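Umesh Bhatia would like it known that he was once good at plugging things in. "Then I spent a winter doing it with grippers on my hands," he says, "and now I stare at a kettle lead as if it owes me money."

Bhatia works on Plekska, a project at the Jotitz lab that teaches two-armed robots fiddly household jobs from demonstrations given by people. The people hold the grippers themselves. No robot arm is needed until the very end, a great relief to the budget and, he says, to the robot arm.

His co-author, Vasanthi Iyengar, came up with the question behind their latest result. The group had 2329 demonstrations of plugs going into sockets, and a trained model that was still, in her words, "confidently hopeless". It would bring the plug to the socket, miss by a whisker and carry on pushing.

"We had been throwing away the bad ones," Iyengar says. "Every time somebody fumbled, we binned it and asked them to do it again nicely. So the robot had only ever watched people who never missed. What was it supposed to learn from that, self-esteem?"

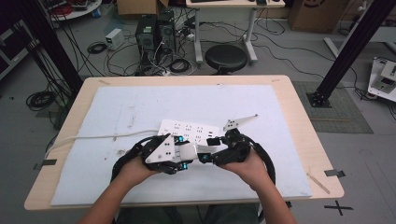

The new method, which they call Lerkitz for reasons neither will go into, keeps the fumbles. A demonstrator who misses is told to carry on, back off a little and try again, and the correction is marked afterwards by hand. Bhatia did most of the marking. He describes it as "a lovely way to find out what your colleagues mutter under their breath".

Some 600 corrected fumbles went into the final training set. In 237 test runs on the real arms, the model trained with them recovered from a missed insertion far more often than the old one, which mostly didn't recover at all. It also failed in 13 runs by letting go of the plug altogether, a habit Iyengar traces to a single demonstrator.

"I'm not saying who," she says, looking at Bhatia.

"I had a cold," says Bhatia.

Both are careful about how far the result stretches. It has been tried on plugs and sockets, on one sort of table, with people who had plenty of practice. Pai, the group's next study, will hand the grippers to complete beginners, starting in June. Iyengar expects a great many fumbles and is looking forward to all of them. Bhatia has asked whether someone else could do the marking.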